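Besonside Digital Access Scheme
Progress report to the Brunner Fund, second period
Prepared by Ingeborg Aigner, Scheme Manager

1. Purpose of this report

The Fund awarded the scheme a grant to supply households in Besonside and Skorlow with a working computer and basic training in its use. This report covers the period to the end of February and should be read with the budget sheet sent separately.

2. Households reached

The target for the full grant is 300 households. By the end of the period, 69 had received a computer and completed the first training session. This is behind the profile agreed at the outset. The shortfall lies almost entirely in Skorlow, where the library closed for roof repairs and our sessions had to move to the primary school, which can only offer us the hall after 4 pm. Brigitta Reisinger has now agreed a second venue with the parish, and sessions there will begin next month.

Referrals remain strong. Most come through the housing office and the two GP surgeries. Yolanda Obi has simplified the referral form to a single page at the request of the surgeries.
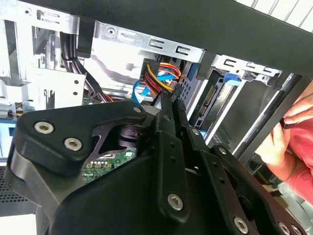

Supply of donated equipment has been steady. Adura, our main donor, released a further 50 desktop computers during the period and has indicated that more will follow when its Skorlow office is refitted. Every donated machine is opened and inspected before it is accepted, and that inspection takes in the power wiring, including the red, yellow and orange leads and their black connector, as well as the light-blue SATA cable. Storage at Besonside is close to full, and Jozef Kuipers is seeking quotations for additional shelving.

3. Training

Sessions cover email, online forms, safe shopping and the booking of appointments. Learners have asked for more time on council tax and benefit forms, and the third session has been rewritten accordingly. Attendance falls off after the second session, chiefly among parents of young children. We propose to offer a morning course on a trial basis, subject to the Fund's approval of a small transfer from the travel budget.

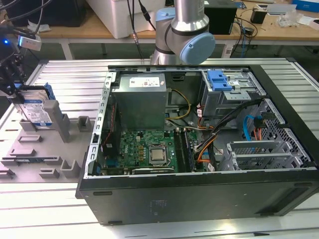 Desktop computer with side panel removed, showing the Dell motherboard, processor and memory.

4. Risks

The main risk is the cost of home broadband, which some households cannot meet once they have a computer. Reece Cheetham is in discussion with the housing office about a shared connection for the Besonside flats. No agreement has yet been reached.

5. Decisions requested

The Fund is asked to note progress, to approve the transfer described in section 3, and to confirm the date for payment of the next instalment.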